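Teaching by hand at the Pirnov workshop

October 2021

The student project at Pirnov has a name, Neltska, and a goal that fits on an index card: get a two-finger gripper to pick up household objects it has not been programmed for. The team leader, a second-year student who asked that the piece be about the group, has been with it since January.

"We started out writing rules," she said. "If the object is this wide, open this far. We had 40 rules and it was still bad at bags."

The rules were dropped in the spring. Now the students do the tasks themselves with hand-held grippers, one in each hand, and record what happens. The recordings become training material for the arm. Each session is tied to one kind of task, and the task list is kept in a shared file that anyone in the group can edit.

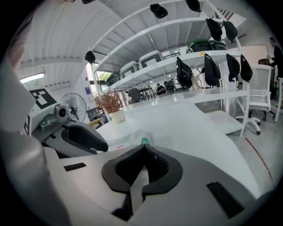
The target for the term is 1000 usable recordings. A recording is thrown out if the markers on the fingers drop out of view for too long, or if the person hesitates and starts over.

"You learn to move in a boring way," a first-year member said. "My first day I did everything fast and they kept almost none of it. Slow is fine. Stopping in the middle is bad."

He joined after seeing the group's table at the Flarura student fair, where visitors were invited to try moving small things with the grippers. He had no background in robotics and had been planning to sign up for the film club.

New members get 12 practice runs before anything they do is saved. They begin with plastic items that hold their shape. Thin plastic sheets and soft bags come later, and the leader said those are still where people struggle most.

"Your own fingers feel when something is slipping," she said. "With these you have to look. People get annoyed for the first hour." 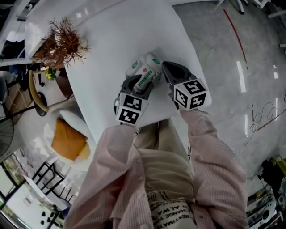
Working with a plastic item at the big white table, one gripper in each hand.

The markers are printed in-house and glued on. One early batch was printed too glossy and the tracking software lost them under the ceiling lights, so the group switched to matte paper and had to redo two weeks of work. The leader described that as the low point of the year.

The group will take the arm to the Ismail competition in January. Teams there are given a set of objects on the morning of the event and have until the afternoon to sort them into bins. Last time Neltska entered with the rule-based version and went out in the first round.

Asked what she expects this time, the leader said she would like to see it handle one bag without dropping it. The first-year member wants to reach the second round.

Neltska meets in room 1013 and takes new members at the start of each term.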